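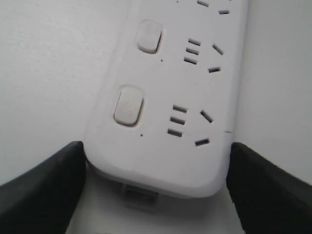

A white power strip with two of its buttons.

Every April my insurer sends me a letter, and every April I put it under the fruit bowl. This year I opened it. The price of my home policy went up by 22 percent, and I had made no claim in eight years.

I called the company. A polite man told me that new customers pay a lower price, and that I could maybe get it also, if I canceled and came back. I asked him if he found this normal. He said he could not comment.

I think this is wrong, and I want to explain why. A person who stays with a company gives it something of value. The company knows the house and it does not need to spend money on advertising to find me. In a bakery, the old customer gets the good bread from the back. In insurance he gets the bill for the discount of his neighbor.

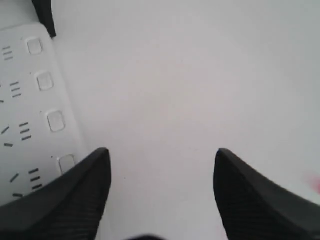 Two black fingers over a pale surface.

My friends say that I should compare offers each year. I did it now, and it took me two evenings. I compared five policies, among them one from Bosman and one from Sorkow. The Bosman policy was cheap until I read the part about water damage. The Sorkow one asked me for the age of my roof, which I do not know. My mother is 81 and lives alone in Rasberg. Should she also do this every spring, with her glasses and a magnifier?

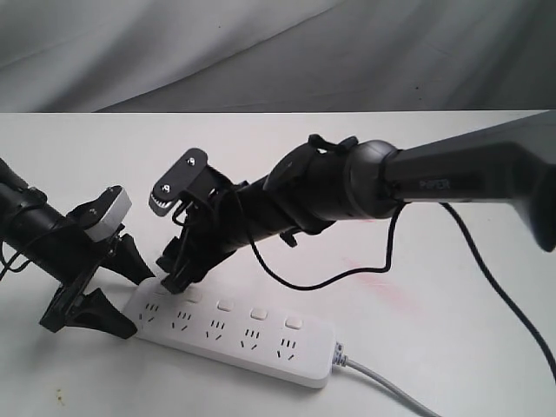
Some people answer that the market is free and that lazy customers must pay for being lazy. I do not accept this word. Trust is a different thing from laziness, and a company which sells protection should know it.

My proposal is small. Print last year's price next to the new one, on the first page, in the same size of letters. Below it, print what a new customer would pay for the same house. Then let us decide.

I have changed my insurer. I will open the next letter on the day it comes.

Lefteris Tsoukalas
5/16/24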